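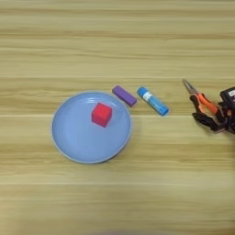

09/09/2019

Three hours on the sofa last night with my thumb going up and down the same folder, and I still haven't finished moving my photos off the old phone. I did say I'd be done by the end of August. Anyway, the kettle's on, it's raining, and I want to write down where I've got to with all this camera app business before I forget which one did what.

So the old phone is full. Properly full, the sort where it won't take an update or a voicemail and puts up that grey box every time I unlock it. I had 3000 photos on there (I'd have guessed half that, if anyone had asked me) and a good chunk of them are the same thing four times over, because I never trust the first go. The new phone came on Thursday and the camera that lives on it is fine, I suppose, but it does that thing of making everybody's face look like it's been ironed. I can't find the switch for it. I've been through every menu twice! There's a slider called Natural and I pushed it all the way up and if anything it got worse.

That's what sent me off looking for other apps. The first one I put on was Grurnden, which I only picked because the icon was a nice green. It's got everything in it. White balance, shutter speed, a little wobbly graph in the corner that I know I'm meant to understand, and a button with the letters EV on it that I pressed by accident and couldn't un-press for most of Friday. Everything I took that day came out as if it had been done through net curtains. When I did finally sort it, I'll admit the pictures were lovely, really sharp, and the colour of the garden fence was the colour of the garden fence. But it takes ages to open. You tap it and it thinks, and then it shows you its logo, and then it thinks again, and by then the cat's gone.

Then there's Misto, which is the opposite sort of thing. Opens straight away, one big round button, four modes along the bottom and that's your lot. I took to it at once. It has a night mode that I tried from the back step at bedtime, holding my breath with both elbows on the wheelie bin, and I got next door's roof and an actual star. Only one star, and possibly a plane. But the old phone would have given me a black rectangle with a smudge on it, so I was dead pleased and stayed out there far too long in my slippers. What I don't like about Misto is the adverts. They come up between one picture and the next if you're quick about it, and it's always the same one, a game with a dragon. You can pay to make them go away. I nearly did, and then I saw it was by the month, and I've got enough things going out by the month already.

Saturday I did the boring part, which was sorting out where the pictures go. I'd been using Nugroho for backing up, or I thought I had. I opened it up feeling quite smug and it had stopped in the spring. Just stopped! No message or anything. It had got to 2000 and that's the limit for the free one, so it had sat there since, doing nothing, with a small orange dot that I'd been taking for a decoration. So there's a thousand pictures that were only ever on the one phone, and that phone has been down the back of the car seat, in the rain at the bus stop and once very nearly in the bath. I felt a bit sick, to be truthful. I got the cable out and put the whole lot on the laptop there and then, and it took until teatime because the laptop kept going to sleep halfway and I had to keep going over and tapping it. 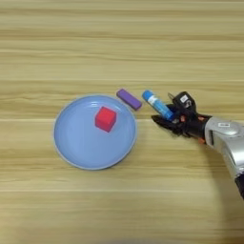

The new phone has more lenses on the back than I know what to do with, and I've been trying to work out which app uses which. As far as I can tell Grurnden lets you choose, and Misto picks for you and doesn't say. I wanted something that wouldn't move while I was testing, so the cat was out. A plain pale blue plate on a light wooden table turned out to be a very good thing to practise on, as it happens, because a blue that soft is just the sort of colour that phones get wrong - one setting drags it off towards grey and the next makes it look like a swimming pool - and the stripes in the wood show you straight away if you're holding the thing crooked. I'm always crooked. I lean to the left, I've got years of seasides that are all sliding off into Wales. Grurnden has a line that goes yellow when you're level, and I've grown quite fond of that, although it does mean I stand there chasing the yellow line and forget to press the button.

I wrote down the results on the back of an envelope and then used the envelope, so this is from memory. Grurnden best for colour, if I leave it on daylight and don't touch anything else. Misto best for speed and for the dark. The one that came with the phone best for nothing so far except it's the only one that opens when you press the side button twice, and I do that without thinking, so I bet I end up using it for most things whatever I decide. I couldn't find how to make the side button open something else. There's a page in the settings that looks as if it should do it and then the choice is greyed out.

Oh, and raw! I turned raw on. I'd read on some forum that you should, and that it keeps everything the camera sees so you can put it right later. Well, it does keep everything. The files are enormous and they won't show in the normal gallery, so for a good while I thought I'd lost the whole of Sunday's walk to Falwood, and I went through every folder on the phone with my heart going. They were there, in a folder of their own with a name like a car number plate. The ones of the old bridge are all right. The ones of the heron are of some reeds. I had a go at brightening the bridge on the laptop and made it orange, then made it green, then put it back as it was. Raw is off again for now.

Deleting is the next job and I keep putting it off. I've told myself I'll do 300 a night while the telly's on, and that way it isn't a whole weekend gone. I did the first lot last night, which is where the three hours went, because I don't delete, I stop and look. There were all the screenshots for a start, train times from years back, a recipe for a lentil thing, somebody's opening hours. Those were easy. Then I hit the pictures of the kitchen before I painted it and that was me gone for half an hour. I'd forgotten the wallpaper. How did I live with it?

I haven't decided about paying for Nugroho. It would be the sensible thing, and it did look after the first lot without any trouble, but I'm cross about the orange dot. I might just get one of those little plug-in drives and keep it in the drawer with the batteries. Or do both, I suppose, if I cut out enough of the doubles first.

Must ring about the boiler tomorrow. And charge the old phone before it goes flat again, it's on its last legs and I've still got all the videos to get off it.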